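How to Fix a Door That Sticks, Without Buying a New Door

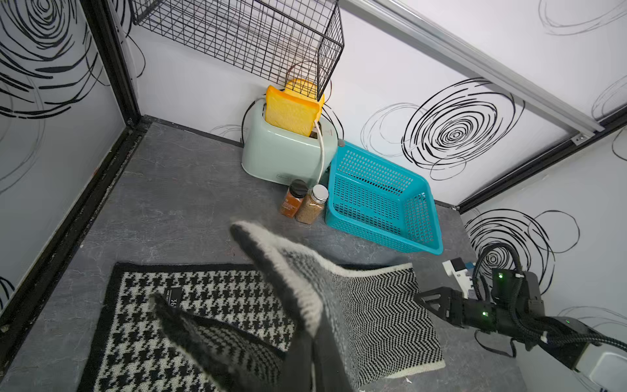
Black line art on white walls, over a gray veined tabletop.

Posted 29 May 2019

Every house I have lived in has had one door that needed a shoulder. In the current place it was the back bedroom, and for most of a winter we just agreed not to close it. Then my mother-in-law came to stay in March and wanted, reasonably, to close it.

A sticking door is usually a twenty-minute job. It becomes a weekend when you start with the plane, so put the plane back in the garage for now.

Start with the hinges

Open the door halfway, grab the knob and lift. If the door moves up and down, your hinges are loose and the door is sagging into the frame on the latch side. Tighten every screw by hand. A drill will get you there faster and will also chew the heads off, as I can confirm twice over.

If a screw just spins, the hole is stripped. Take the screw out, dip a few wooden toothpicks in wood glue, pack them into the hole and snap them off flush. Let the glue dry overnight and drive the screw back in. Dennis Gosling, who hung doors for 30 years and has opinions about toothpicks, prefers to swap one top hinge screw on the jamb side for a 3-inch screw that reaches the stud behind. He's right, but I had toothpicks.

The long screw will also pull the jamb over slightly, so go slowly and stop to check the gap above the door. You want it even from one side to the other. Crank too hard and you'll have a new place for it to stick.

Find the spot

Still rubbing? Close the door slowly on a sheet of paper and slide the paper along the gap. Where it grabs, mark the door lightly in pencil. Shiny patches on the paint are a good clue too. Older doors may be carrying so many coats that the paint is the whole problem. If the house was built before 1978, test for lead before you sand anything.

Rub the marked area with a plain candle and try the door for a few days. I know how that sounds. It fixed our bathroom door, which only swells up when it rains.

Now you can sand

If wax doesn't do it, use 80-grit paper on a flat block and take off a little at a time, closing the door after every dozen strokes or so. For a tight spot along the top you can often do this with the door still hanging. For the bottom, support the door, tap out the hinge pins (bottom one first, top one last) and get somebody to help carry it. Solid doors weigh more than you remember.

Use the plane only if you need to lose more than an eighth of an inch. Work from the corners in toward the middle when you're planing the top or bottom, or you will split a chunk off the end of the stile and then be reading a different tutorial.

Seal the edge

People skip this. Bare wood drinks up moisture, the door swells, and by August you're back to using your shoulder. Prime the sanded edge, give it two thin coats of paint and let it dry properly before you shut the door — overnight at least, or you'll glue it to the frame.

If the door still binds after all this, put a level on the jamb. A frame that's well out of plumb needs shims and possibly a carpenter. Cracks spreading from the corners of the frame, or several doors going bad at once, are worth a call to someone who looks at foundations.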